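Hand-held grippers: buy three cheap or one decent?
Equipment and Budgets > Small teams

werer_bench
We have up to 2,000 to spend before the end of May and I'm trying to plan it like a grown-up. The job is kitchen-table stuff: bowls, plates, picking one thing out of another. Willems quoted me for a single hand-held unit with a service plan. Hoten will do three plainer ones for much the same money, with no plan and, as far as I can tell, no telephone.

My manager, Bronisława Jakubowski, favours three because three is more than one. I can't fault the sums.
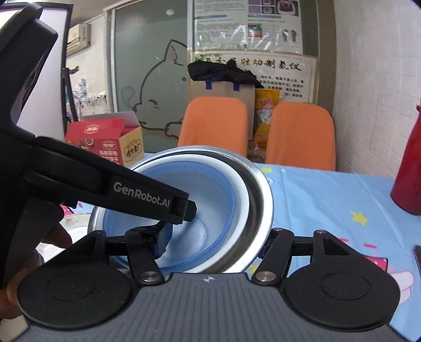

What bothers me is the bits that wear out. Jaw tips go first, then the pivots get sloppy, and neither quote lists spares until you ask, at which point you learn that a pair of tips is 114 and comes by boat. Has anyone budgeted for this properly?

gakow_refugee
Three. One unit means one person working and two people offering advice. Put a fifth of the money aside for tips and don't tell anyone it's there.

GyubinShim
Disagree with the above. We bought the cheap ones at Gakow and by week nine we had one working gripper and two donors. The service plan looks like a swindle right up to the morning you need it.

gakow_refugee
Gyu-bin, you dropped one of those down the stairs.

GyubinShim
It was a short staircase.

mrs_pellet
Whichever you get, cost the dull things. Chargers, storage, cases, somebody's hours to label what you record. Our hardware was the smallest line on the sheet by the end. Also bowls. Get different sizes and finishes, shiny ones included, and buy them from a pound shop before purchasing gets involved. It took us 13 emails to get a saucepan approved.

werer_bench
Thirteen is quick for a saucepan. Has anyone asked Hoten for a spares bundle up front?

mrs_pellet
Yes. They said no, then yes when I mentioned Willems. Get it in writing with the part numbers on.

GyubinShim
Still say one good one. Rent a second for the busy month if you must.

werer_bench
Going to ask for two from Hoten plus spares, which should annoy everybody equally. Will post the quote when it turns up.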